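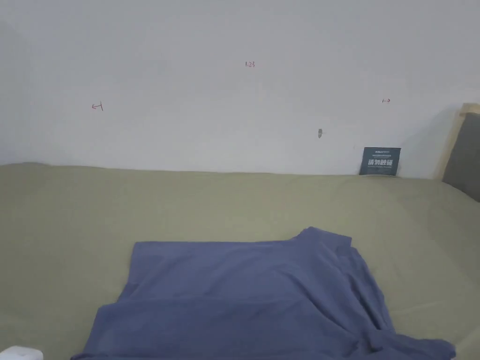

Niltik Loop

Last updated: 10/04/2021

The Niltik Loop is a long-distance walking trail in hill country, 53 miles in length, which begins and ends at the town of Plandevbridge. It crosses the high ground of the Hillero range on its western side and follows the shore of Lake Lloyd for most of its eastern side, and it is generally walked over five or six days with a tent, although plenty of people take it in pieces over several summers and are no less fond of it for that. The trail is marked from end to end with yellow blazes painted on trees and, above the tree line, on flat stones set into low cairns.

Name

The loop takes its name from Niltik Creek, which the trail meets four times and crosses on three of those occasions (the fourth is a campsite beside the water, and a very pleasant one). Older maps give the name only to the upper part of the creek and call the rest of it the Mill Branch. Local people still use both names, sometimes in the same sentence, and a visitor who has been told to turn left at the Mill Branch should look for a sign that says Niltik.

Route

Walkers usually go clockwise, which puts the big climb on the second day, when packs are still heavy but legs are fairly fresh. From the trailhead behind the old rail depot in Plandevbridge, the path goes through hay meadows and then into a long stretch of beech and maple woods, gaining height so gently that many first-timers hardly notice they are climbing at all. The first campsite, Depot Woods, has flat ground for tents, a spring, and a privy.

The second day is a different animal. The path leaves the woods road at a wooden gate and goes up the shoulder of Hillero by a series of switchbacks, climbing 2,181 feet from the gate to the top of the pass. The pass itself stands a little under 4,000 feet. It is a broad, grassy, windy sort of place, with a stone shelter open on one side where people like to eat lunch and put on another sweater. Camping is not allowed at the shelter, and the ground there is too stony for tent stakes in any case.

On the far side the trail drops through spruce to the Upper Niltik campsite and then wanders, in no great hurry, down the valley to the head of Lake Lloyd. Two full days are normally given to the lakeshore. The going is mostly level, with boardwalk over the wettest places, and there are small gravel beaches where it is possible to swim. The final leg climbs over a low ridge and comes back into Plandevbridge by way of the footbridge and the fairground.

An alternative low route avoids the pass altogether. It is marked in blue, adds 6 miles for a total of 59, and keeps to the valley on old farm lanes. It is the usual choice early in the season, when snow may still be lying on the north side of the pass, and it suits families with smaller children, who tend to enjoy the farm animals along the way a good deal more than they would enjoy the view.

Camping

There are seven campsites on the loop. Each has level tent pads, a water source and a privy, and the four sites on the lake also have metal boxes for storing food overnight. All water should be boiled, filtered or treated, including the water from the spring at Depot Woods, whatever you may hear from people who have been drinking it all their lives.

Tents may be pitched only at the campsites. Hammocks are allowed at the same places, provided wide straps are used so that the bark is not damaged. Fires are permitted in the stone rings at the lake sites, with dead wood gathered from the ground, but not at Upper Niltik or anywhere above it, and during dry spells they may be banned along the whole loop. A small camp stove is a sensible thing to carry, particularly as the wood by the lake is often damp and can test the patience of even a practiced fire-builder.

Permits are free and can be filled out at the trailhead. Dogs are welcome on a leash.

Season and weather

The walking season runs from late May until October, when the lake sites close and the water at Depot Woods is shut off. July and August are the warmest months and also the buggiest, with blackflies in the woods and mosquitoes along the boardwalk in the evening. September is the favorite month of many regular walkers, who like the cool nights and the color in the maples.

Rain can come at any time of year, and the western slopes get more of it than the lake does. It is quite common to set off over the pass in cloud and to walk out of it into sunshine on the other side. Nights at Upper Niltik can be frosty even in August, and a warmer sleeping bag than the forecast for Plandevbridge suggests is usually appreciated.

Wildlife and plants

White-tailed deer, red foxes and porcupines are all seen regularly, and porcupines are known for chewing on boots and pack straps left outside overnight. Black bears live in the area and are shy for the most part. Loons nest on Lake Lloyd, and their calling after dark is one of the things people remember best about the trip. Low bushes near the pass carry blueberries in late summer, and walkers may pick what they can eat as they go.

Getting there

Plandevbridge has a bus stop, a grocery store, and a long gravel parking lot beside the depot where cars may be left overnight. There is no bus service on Sundays. The lakeshore can also be reached by road at Lloyd Landing, a handy spot for meeting friends with fresh food or for cutting the walk short.

Comments

Walked this with my two teenagers and we loved every soggy minute. One thing to add, the boardwalk past the second lake site was slick as soap after rain, so take your time there!

Is the blue route okay for a jogging stroller? We'd only do the first day and come back.

Replying to the stroller question: the lanes are fine but there are two stiles before the first farm, and you would have to lift it over. We managed with a light one and two adults.

The porcupine part is true. Ask my left boot.

Thank you for putting the water information in, I could not find it anywhere else. Is the tap at Lloyd Landing still working?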